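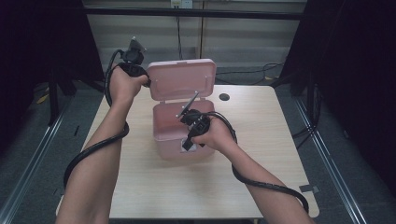 About > Company > Who We Are

Company profile

Vakulenko Interiors is a commercial fit-out contractor based in Rarnton. The company was registered in 2000 as a partitions and ceilings subcontractor and has held head contractor status on tenancy works for most of its trading life. It operates from a leased office and joinery workshop on the Ivside industrial estate.

Scope of work

We deliver office, medical and light retail fit-outs under lump sum or design-and-construct contracts. Typical floor areas run from 310 to 3325 square metres. Work outside that range is quoted on request. The standard scope covers:

- strip-out and make-good at end of lease
- steel stud partitions, acoustic linings and suspended ceilings
- glazed fronts and operable walls
- kitchenettes, reception counters and fixed storage
- coordination of mechanical, electrical, hydraulic and data trades

Base building services are altered only with the written consent of the building owner. Structural penetrations are scanned and certified before coring.

Joinery

Counters, cupboards and shelving are made at Ivside by our joinery division, Cutar. Shop drawings are issued for approval before any board is cut. Cutar also supplies other builders, and its programme is kept separately from ours. Colour samples are retained until the defects liability period has ended.

Project delivery

Each contract is assigned a project manager and a site supervisor, who remain on the job until practical completion. The programme is reissued fortnightly. Variations are priced in writing and are not started until signed. In occupied buildings, noisy work is completed before 7 am or after 6 pm, subject to building rules.

Defects are logged at handover and closed out within 5 working days where materials are held in stock. Operating manuals, test certificates and as-built drawings are supplied as a single PDF set, with a printed copy for the tenancy if required.

Tender enquiries should include a current floor plan, the lease commencement month and the building's fit-out guide.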